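Isumon releases controller comparison suite for simulated household manipulation

DRENDEMOW, March – Isumon has released the Esar suite, a set of simulated test cells for comparing arm controllers and camera placements on household pick-and-place work. The suite is available now to existing licence holders. Academic licences will open later in the year.

Esar was developed with Juntunen, which supplied the controller interface and the contact model. It lets an integrator run two controllers against identical starting states and log joint torque, tracking error, grasp outcome and cycle time in a common format. Results from separate sites can be merged without conversion.

The first release contains 18 furnished layouts and 3494 stored starting states. Each state fixes the arm configuration, object poses, lighting and camera position. A controller is scored on the same states as its comparator, and any state that fails to initialise is excluded from both sets.

Living room layouts form the largest group. Seating presents problems that a flat bench does not: sloped and creased surfaces, low contrast between dark objects and dark upholstery, and armrests that restrict the approach angle. Object sets combine flat items, such as books and phones, with small irregular items that require a different grasp. 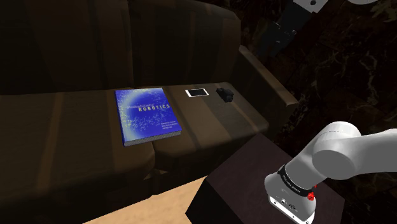 Simulated living room cell in Esar, with the arm over the side table and objects on the sofa seat. Render: Isumon.

Camera behaviour can be tested separately from control. Operators may hold the controller constant and vary viewpoint, exposure or resolution, then review how detection errors carry through to the grasp stage. Shadowed regions are labelled in the output so that failures caused by lighting can be separated from failures caused by reach.

Gripper models are loaded as modules. Two are included at release, a parallel-jaw unit and a single-cup suction unit. Users may add their own by supplying geometry, a mass model and friction values. Isumon recommends that friction values be measured on the physical gripper before any comparison is published.

Esar does not model cloth deformation beyond a fixed compliance value for each cushion. Grasps that depend on pressing into upholstery should be confirmed on hardware. A revised compliance model is in development at the Drendemow laboratory.

The suite runs on a standard workstation with a supported graphics card. Batch runs can be distributed across several machines, and incomplete batches may be resumed from the last stored state.

Documentation, the scoring specification and a catalogue of layouts are available to licence holders through the Isumon customer portal. Enquiries about academic licences should be directed to the Isumon licensing desk.

ENDS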